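실험실 자동화 소프트웨어 작업 노트
작성일: 12/09/2026
과제명: Pleltisham (분주 장비–로봇 팔 연동 시뮬레이션)
구분: 모션 계획 / 인지 / 도구

1. 금일 작업 범위
웰 플레이트 이송 동작에 대한 계획기 설정을 재검토하였다. 3월에 확정한 설정값은 팔과 데크의 간섭만을 고려한 것으로, 피펫팅 헤드와 그 지지 구조가 충돌 모델에 단순 상자 하나로 들어가 있었다. 이로 인하여 실제로는 통과할 수 있는 공간이 막힌 것으로 처리되고, 계획기가 불필요하게 높은 우회 경로를 선택하는 문제가 지속되었다.

금일 해당 상자를 세 개의 볼록 형상(헤드 하우징, 노즐 열, 수직 기둥)으로 분리하였다. 노즐 열은 여덟 개의 노즐을 개별 형상으로 두지 않고 하나의 얇은 직육면체로 묶었다. 개별 형상으로 두었을 때 충돌 검사 시간이 늘어나는 반면 경로 품질에는 차이가 확인되지 않았다.

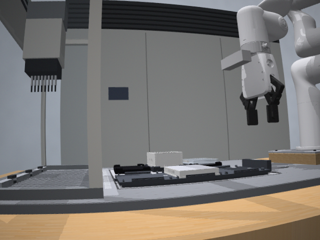
분리 후 동일한 시작 자세 및 목표 자세 조합 1434건에 대하여 계획을 다시 수행하였다. 종전 모델에서 실패하던 조합의 상당수가 해를 얻었으며, 남은 실패는 대부분 캐리어 뒤쪽 팁 랙에 접근하는 조합에 집중되어 있다. 팁 랙 접근 자세에서는 손목 하우징과 수직 기둥 사이의 여유가 부족한 것으로 판단된다. 접근 방향을 수직으로 고정한 제약을 완화할 것인지는 별도로 정한다.

2. 계획기 설정
- 계획 제한 시간: 조합당 200 ms. 종전 값을 유지한다.
- 충돌 여유: 팔 링크는 종전 값 유지, 그리퍼 손가락 패드는 7 mm로 변경.
- 경로 단축 후처리: 사용. 단, 데크 상면에 근접한 구간은 제외한다.
- 난수 시드: 실행마다 기록한다. 지난 회차에는 시드가 로그에 남지 않아 실패 사례 두 건을 재현하지 못하였다.

손가락 패드의 여유는 데크의 플레이트 배치 간격을 기준으로 정하였다. 이보다 크게 잡으면 인접 랩웨어와의 가상 충돌이 발생하여 파지 직전 자세가 모두 기각된다. 파지 구간에서는 대상 플레이트와 패드 사이의 충돌 검사를 해제하고, 파지 완료 판정 후 플레이트를 손목 링크에 부착된 물체로 등록한다. 부착과 해제의 순서가 뒤바뀌면 다음 계획이 시작 자세 충돌로 즉시 중단되므로, 상태 기계에서 순서를 강제하도록 수정하였다.

3. 인지 모듈
Drolavetti 렌더러에서 출력한 영상으로 플레이트 자세 추정기를 점검하였다. 평가 집합은 약 2296장이며, 조명 방향과 시점을 무작위로 변경하였다. 그림자 경계가 플레이트 모서리와 가까울 때 회전각 오차가 커지는 경향이 있다. 특히 흰색 플레이트에서는 상면과 측면의 명도 차가 작아 모서리 검출이 불안정하다. 깊이 영상을 함께 사용한 경우에는 같은 경향이 뚜렷하지 않았다.

바닥 타일 무늬는 배경 변화에 대한 강건성을 확인하기 위하여 교체 가능한 항목으로 두고 있다. 무늬 대비가 강한 배경에서도 관심 영역을 작업판 내부로 제한하면 오검출은 발생하지 않았다. 관심 영역을 제한하지 않은 설정에서는 타일 경계를 랩웨어 후보로 반환하는 사례가 있었으므로, 제한 설정을 기본값으로 변경한다.

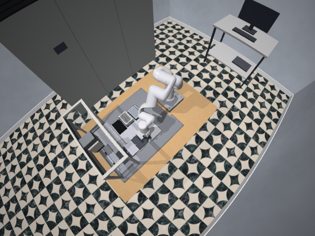
소속: Wistel 연구소 실험실 자동화 소프트웨어팀

4. 도구 및 장면 파일
장면 파일의 좌표 기준을 로봇 베이스에서 작업판으로 변경하였다. 종전에는 베이스 위치를 조정할 때마다 데크와 랩웨어의 좌표를 모두 다시 계산하여야 했다. 변경 후에는 베이스의 상대 변환 하나만 수정하면 된다. 기존 파일은 변환 스크립트로 일괄 갱신하였으며, 원본은 Admasu 저장소의 별도 분기에 보존하였다.

변환 과정에서 랩웨어 트레이 하나의 원점이 바닥면이 아닌 중심으로 지정되어 있음을 확인하고 수정하였다. 이전 결과 중 해당 트레이를 목표로 한 항목은 높이 값이 어긋나 있으므로 비교 자료로 사용하지 않는다.

5. 미결 사항
- 팁 랙 접근 시 수직 제약 완화 여부 및 허용 기울기 결정.
- 피펫팅 헤드가 이동하는 동안의 동적 장애물 처리. 현재는 헤드 정지 상태만을 가정한다.
- 자세 추정기의 신뢰도 값을 계획기에 전달하는 인터페이스 정의.
- 시드 기록 형식을 기존 로그 분석 도구와 일치시킬 것.

동적 장애물 처리는 제어 주기와 계획 주기의 동기화가 선행되어야 하므로 다음 회차에서는 착수하지 않는다. 수직 제약 건을 먼저 검토한다.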